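Practical Robotics, Level 2
Handout 4: Picking soft objects and setting the table
Course tutor: Mulugeta Dinsa
Clavmont evening school, room 311

Please read this handout before you come to the lab. Last year many groups lost half of the session because they started to read it only when the arm was already switched on.

1. What we do in this unit

In Handout 3 you moved the arm between fixed points with no load. Now the arm has to take an object from the table, lift it and put it down in another place. The objects are from the Jemal set, which is our box of play food and kitchen things. The group work carries the name Gramura, and this is also the name of the shared folder where you save your recordings. Please do not make a second folder with a similar name. We had this in November and it took me a long time to put everything together again.

The unit has two parts. In part A you work with one soft object only. In part B there are several objects on the table and you choose the order yourselves.

2. Before you start

Check that the emergency stop is released and that each member of the group knows where it is. Check that the cables over the arm can follow it in the whole movement. A cable which is too tight will pull the arm slightly to one side, and then you will look for the mistake in your program for an hour. Bring the arm to the home position with the slow speed setting. Open the gripper fully, close it fully, and write down both values from the screen.

The gripper opening is given in encoder steps. On our arm the fully open value is 1,885. If your value is different by more than 40, stop and call me, and do not try to correct it in the program. The reference was probably lost when the power was cut, and we have to set it again together.

3. Part A: one soft object

A hard object such as a cup tells you very clearly when the fingers touch it. The motor current goes up at once. With felt the current rises slowly, the material gives way, and there is no clear point of contact. For this reason we use two conditions together: the current must be above the limit, and the opening must have stopped changing for 4 readings, one after the other.

It is good to look also at the wrist view before you close the fingers. You want the object between the two sides of the gripper, with some space left and right.

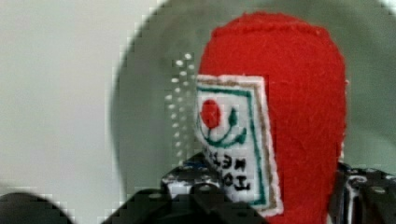 Figure 1. Red felt object with its stitched label, from the wrist camera.

Notice that the wrist view is very close. You do not see the whole object in it, so you cannot judge from this view alone how far down the fingers are. Use the height value on the screen for this. Notice also that the lettering is upside down for the camera. If your group wants to try the optional reading task, the picture has to be turned before you send it to the text program.

Work in this order:

Move above the object and stop. Save this position as "above".
Go down with the slow speed. Save the lower position as "grasp".
Close with the low current limit. Wait for both conditions.
Lift to "above" and wait there two seconds.
Go down again, open, and return to "above".

Do it ten times without changing anything. I say this every year – without changing anything. If you correct the position after each attempt, you have ten different experiments with one result each, and nothing can be compared. After the ten attempts you may change one value and do ten more.

In your table write for each attempt: the opening at the moment of contact, the highest current, and one word for the result (held, slipped, missed). If the object turned in the gripper but did not fall, write "held" and add a remark. Do not invent a fourth word.

4. Part B: several objects

For part B the table has a plate, cups, a bowl and some smaller objects. The task is to bring at least three of them to new places without touching the rest. It sounds easy, but the arm needs room for its elbow and its head as well as for the gripper, and beginners think only of the gripper. Walk around the table and look at the arm from the side before you decide the first move. 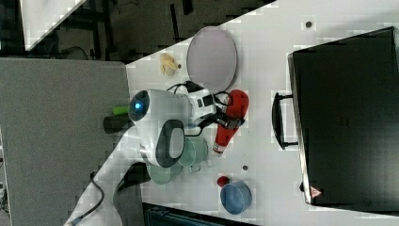
Choose the order of the objects on paper first. A good rule is to take the objects close to the arm at the end, when you have already learned how it behaves further out. Another group may prefer the opposite, and this is fine if you can explain it in the report. Mark on your drawing every object which stays where it is, also the big ones at the side. They are obstacles for the path even when you never want to pick them.

A bottle shape lying on its side should be taken near the middle. When you take it at the narrow end, the heavy side goes down and the object turns in the fingers. For cups, use the wall and not the whole diameter if the cup is wide. The plate is the most difficult object, as it lies flat and the fingers cannot easily go under it. I do not give extra points for the plate, but you are welcome to try.

Use the Grola planner to check the path before you run it. The planner knows the table and the arm, but it does not know your objects until you enter them. Enter each one as a simple box, a little bigger than the real thing.

5. Common mistakes

The position "above" is saved too low, and the fingers push the neighbour object on the way.
The current limit from the cups is used for the felt. The felt is then pressed flat and springs out when the gripper opens.
The recording is started after the movement. Start it before the home position.
Two people give commands at the same time. One person has the keyboard, and you change after each series of ten.

6. Report

Each group gives one report, not longer than three pages, with the table from part A, the drawing from part B and a short text about what went wrong. I read this last text with the most attention, and a group with many slipped attempts and a good explanation can get full marks. Write with your own words and in full sentences.

The report must be in the Gramura folder by 30th July. Put the names of all members on the first page.

7. Questions to think about for the next handout

Which of the two conditions in part A was normally fulfilled first, and was it the same for the whole series?
How would you find the contact point if the current could not be measured?
What would the planner need to know about an object if a box is not enough?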